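Ice straight in the glass or chill the glass first?

Markos Alexiou
Setting up for spritzes at my sister's in Berkby, done on the white table so I can wipe it down after. Little steel cup, a wine glass, ice in the green bowl. 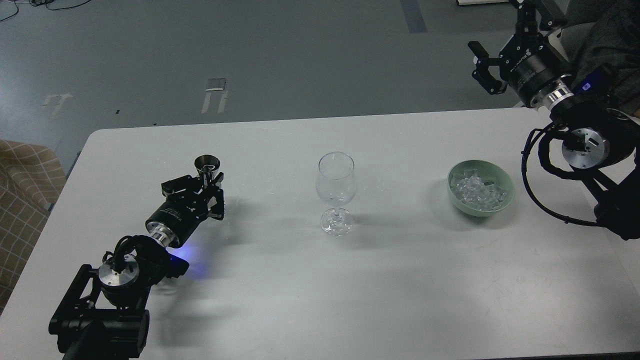 hareck56
Ice first, always, and fill the glass right up. Two sad cubes melt in no time and you end up drinking pop.

Markos Alexiou
See, I was going to swirl a few cubes round the glass, tip them out and then start again with fresh. Is that daft?

Meireles
Not daft but you're wasting ice! With a stem glass I just stick it in the fridge for half an hour while I slice the oranges (and eat half of them).

hareck56
Fridge does next to nothing for thin glass. It's warm again by the time you've found the bottle opener.

Meireles
Mine isn't, but then my kitchen in Brolport is freezing from December onwards so maybe that's cheating.

jan3123
More bothered about the ice bowl tbh. Anything shallow and you've got a puddle before the second round. I keep the spare in a flask and top the bowl up as I go. And get some tongs, people will use their fingers.

Markos Alexiou
Flask is a good shout, there's one in the car. No tongs in the house, would a big spoon do?

jan3123
Spoon's fine, slotted if she's got one.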